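연구실 소식: 두 손으로 가르치는 조작 데이터, 중간 결과를 나눕니다

안녕하세요. 조작학습 팀의 Su-chen Mak입니다. 한국어로 소식지 글을 쓰는 것은 두 번째이므로, 어색한 표현이 있어도 너그럽게 읽어 주시기 바랍니다.

우리 팀은 지난 10월부터 Štefanec 과제를 진행하고 있습니다. 이 과제의 질문은 간단합니다. 로봇 팔을 원격으로 조종하지 않고, 사람이 손에 든 그리퍼로 직접 작업한 기록만 가지고 양팔 로봇의 정책을 학습시킬 수 있는가 하는 것입니다. 원격 조종은 정확하지만 느립니다. 조종하는 사람도 빨리 피곤해지고, 시연의 동작이 점점 조심스럽게 변합니다. 손에 드는 방식에서는 사람이 물건의 무게와 저항을 어느 정도 느낄 수 있어서 동작이 더 자연스럽습니다.

이번 단계의 작업은 생활용품을 철망 바구니에 정리하는 것입니다. 물건으로는 길고 가벼운 상자를 먼저 골랐습니다. 이런 상자는 한쪽 끝을 잡으면 반대쪽 끝이 크게 흔들리고, 바구니의 방향과 맞지 않으면 테두리에 걸립니다. 그래서 잡는 위치와 돌리는 각도를 함께 배워야 합니다.

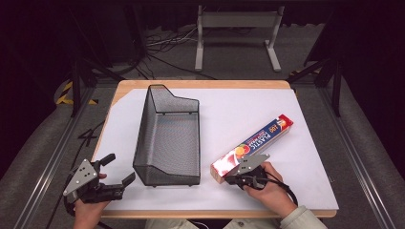

시연은 모두 300회를 모았습니다. 한 번의 시연이 끝나면 상자의 위치와 방향을 바꾸고 다시 시작합니다. 처음에는 바구니의 위치를 고정했는데, 그렇게 학습한 정책은 바구니를 조금만 옮겨도 물건을 가장자리에 내려놓았습니다. 지금은 바구니도 매번 옮기고 있습니다. 책상에 흰 종이를 까는 것은 Netesden의 동료들이 제안한 방법입니다. 나뭇결의 반사가 줄어서 물체의 윤곽을 찾는 단계가 안정되었습니다.

학습 방법에서 바꾼 것은 두 가지입니다. 첫째, 왼손과 오른손의 동작을 각각 예측하지 않고, 두 그리퍼 사이의 상대 자세를 같이 예측하게 했습니다. 둘째, 손가락을 벌리고 닫는 순간의 앞뒤 구간에 더 큰 가중치를 주었습니다. 첫째 변경의 효과는 분명했습니다. 한 손이 바구니를 붙잡고 다른 손이 상자를 넣는 동작에서 두 손이 서로 기다리는 행동이 나타났습니다. 둘째 변경의 효과는 아직 잘 모르겠습니다. 시드를 3개 사용하여 비교했지만 결과의 차이가 커서, 논문에는 쓰지 않기로 했습니다.

남은 문제도 적습니다. 케이블이 손목의 회전을 방해하여, 시연하는 사람이 큰 각도를 피하는 경향이 있습니다. 정책도 이 습관을 그대로 배웠습니다. Stistport 팀이 케이블의 길이와 나가는 방향을 다시 설계하고 있으며, 새 부품이 도착하면 같은 작업을 다시 수집할 계획입니다.

데이터 형식과 시간 동기화 코드는 내부 저장소의 Trerkthorpe 폴더에 있습니다. 사용하실 분은 먼저 보정 문서를 읽어 주시고, 오류를 발견하시면 저에게 메일을 보내 주십시오.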